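Housing and Household, Session 8
Storage, or where things go to be forgotten

Reading for this week: the Trosham survey, chapters 2 and 9. Chapter 9 is longer than it needs to be, so start early or skim with conviction.

Last time we looked at the hallway cupboard. This session moves on to the small open container — the bowl by the door, the dish on the desk — and what households say it is for. In the Trosham interviews nearly everyone said "keys". The inventories taken in July list batteries, foreign coins, a fuse and a great many takeaway menus. Keys do turn up, though mostly in coats. 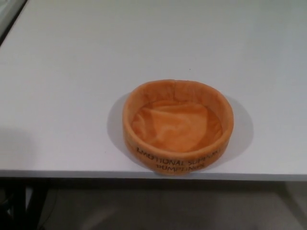

Two terms to know for the essay. A "landing place" is any surface where objects are put down on the way in. A "holding place" is where they stay once everybody has stopped seeing them. The Tristberg study argues that the first becomes the second within a fortnight, which seems generous to the people of Tristberg.

Note the disagreement over lids. The Brurnberg authors think a lid slows the build-up. The Trosham team found that people simply put things on top of the lid.

For the seminar, bring a list of what is in one container at home. Do not tidy it first. We can always tell.

Essays are due August 29, 2000, in the box outside the office, which has no lid.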